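Pad replacement rule for handheld grippers: when is a finger "worn"?
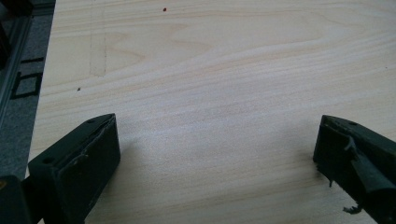

Fingers over the bare board, start of shift. Right one is the bad one.

dritte_hand
Our written procedure has a section on finger pads. It says, in full, "Replace when worn." I have been asked by our new quality person, Heiðrún Bundgaard, to follow the procedure, and I would love to, if somebody could tell me what it wants.

The pair in the photo is what I was handed. The right pad has a flap curling off the inner face and some shreds further down. The left one is peeling near the top corner but otherwise looks respectable. The day shift says these are fine because they still grip. The evening shift says they're garbage. Both shifts have signed the same form.

What do you people have in writing? I'm after the rule itself, the sentence on the page. Your feelings I can guess.

----

kragh_h
We went through this at Sterton. Our rule is: any loose material longer than 3 mm, the pad comes off. You hold a steel rule next to it. If you have to argue, it's longer than 3 mm.

Also, change them in pairs. Your left one will be where the right one is soon enough, and in the meantime you've got a tool that pinches differently on one side.

----

mossback
Pairs is a great rule if you're the one selling pads.

We swap singly and have for years. Log which finger, log the date, carry on. I have never seen a demonstration go bad over one fresh pad and one old pad. I have seen plenty go bad because somebody put the new pair on in a hurry and left a screw finger-tight.

----

kragh_h
You've never seen it because you don't check for it. Do you compare closing position before and after a swap?

----

mossback
I compare whether the thing picks up the part.

----

Bunting_Lab_Tech
Putting on my standards hat, which is ugly and doesn't fit.

You're mixing up two limits. One is a function limit: does it hold the part. The other is a condition limit: does it look like the tool you said you were using. If these grippers are only moving stuff from bin to bin, go with function and let mossback retire happy. If you're recording demonstrations to train an arm, the fingers are in every picture, and the arm is going to have its own set of fingers, presumably without a flap waving around on the right one. Then you need a condition limit, and it has to be something two tired people would read the same way.

Ours says:
Torn material that moves when you blow on it: replace before the next session.
Peeling at a corner, lying flat: note it, photograph it, recheck at the break.
Scratches: ignore.

The blow test sounds dumb. It ended every argument we had.

----

dritte_hand
The blow test is going straight into my draft. I look forward to explaining it to Heiðrún.

And yes, these are for demonstrations. I should have said so.

----

ditte.ravn
What about the count? We do a fixed interval and skip the inspecting. Pads come off at 1,142 closings whatever they look like.

----

mossback
Why 1,142?

----

ditte.ravn
Gunnlaugur Overgaard ran a pair until they failed, took the number from the counter, and multiplied by something. He has since moved to Dreltivia and did not leave the something behind. It's in the procedure, so it's the number.

----

mossback
This is the most honest account of an engineering standard I have ever read.

----

kragh_h
A fixed interval is fine as a ceiling. It's no good by itself. One sharp-edged part can open up a pad on its first pick, and then you've got a thousand-odd closings to go with a rag on the end of your tool. Interval plus inspection, whichever trips first.

----

ditte.ravn
That's fair. We had one go early in October and used it to the end of its count out of sheer obedience.

----

bjartur_b
Coming at this from the side: dritte_hand, does your procedure say anything about the board? I can see a red dot near the top and a faint rectangle at upper left that could be pencil or old tape. If those are your placement marks, I'd redo them so they're readable, and if they're left over from somebody's last job, clean them off. We had people lining parts up to a stray mark for most of a project. Very consistent. Wrong, but very consistent.

----

dritte_hand
I asked. One person says the rectangle was for a bin. Another says it was there when he started. No opinions on the dot at all. So now I have two sections to write.

----

Bunting_Lab_Tech
Three. Where does the torn stuff go when it comes off? Put in a line about wiping the board between sessions, or you'll be picking pad crumbs out of your parts tray.

----

mossback
At this rate the procedure will weigh more than the gripper.

----

dritte_hand
Current draft, shoot at it:

1. Look at both pads before each session and at each break.
2. Blow on them. If anything moves, replace.
3. Flat peeling gets a photo and a line in the log. Recheck at the break.
4. Replace in pairs. (Sorry, mossback.)
5. Replace at the count limit regardless of condition. Limit to be set, with the math written down this time.
6. After a swap, check the screws, close the fingers fully and record the position.
7. Wipe the board. Only current placement marks stay on it.

----

kragh_h
Add who decides. Otherwise number 2 turns into a debate about how hard you blew.

----

bjartur_b
Ours is "the person holding the tool decides, and may only be overruled toward replacing." Steal it if you like.

----

dritte_hand
Stolen. It's number 8.

----

mossback
I object to 4 and will be following it under protest if I ever work for you. 6 is good. You should have led with 6.

----

Contact the moderators | Forum rules | Copyright remains with the individual posters | Back to top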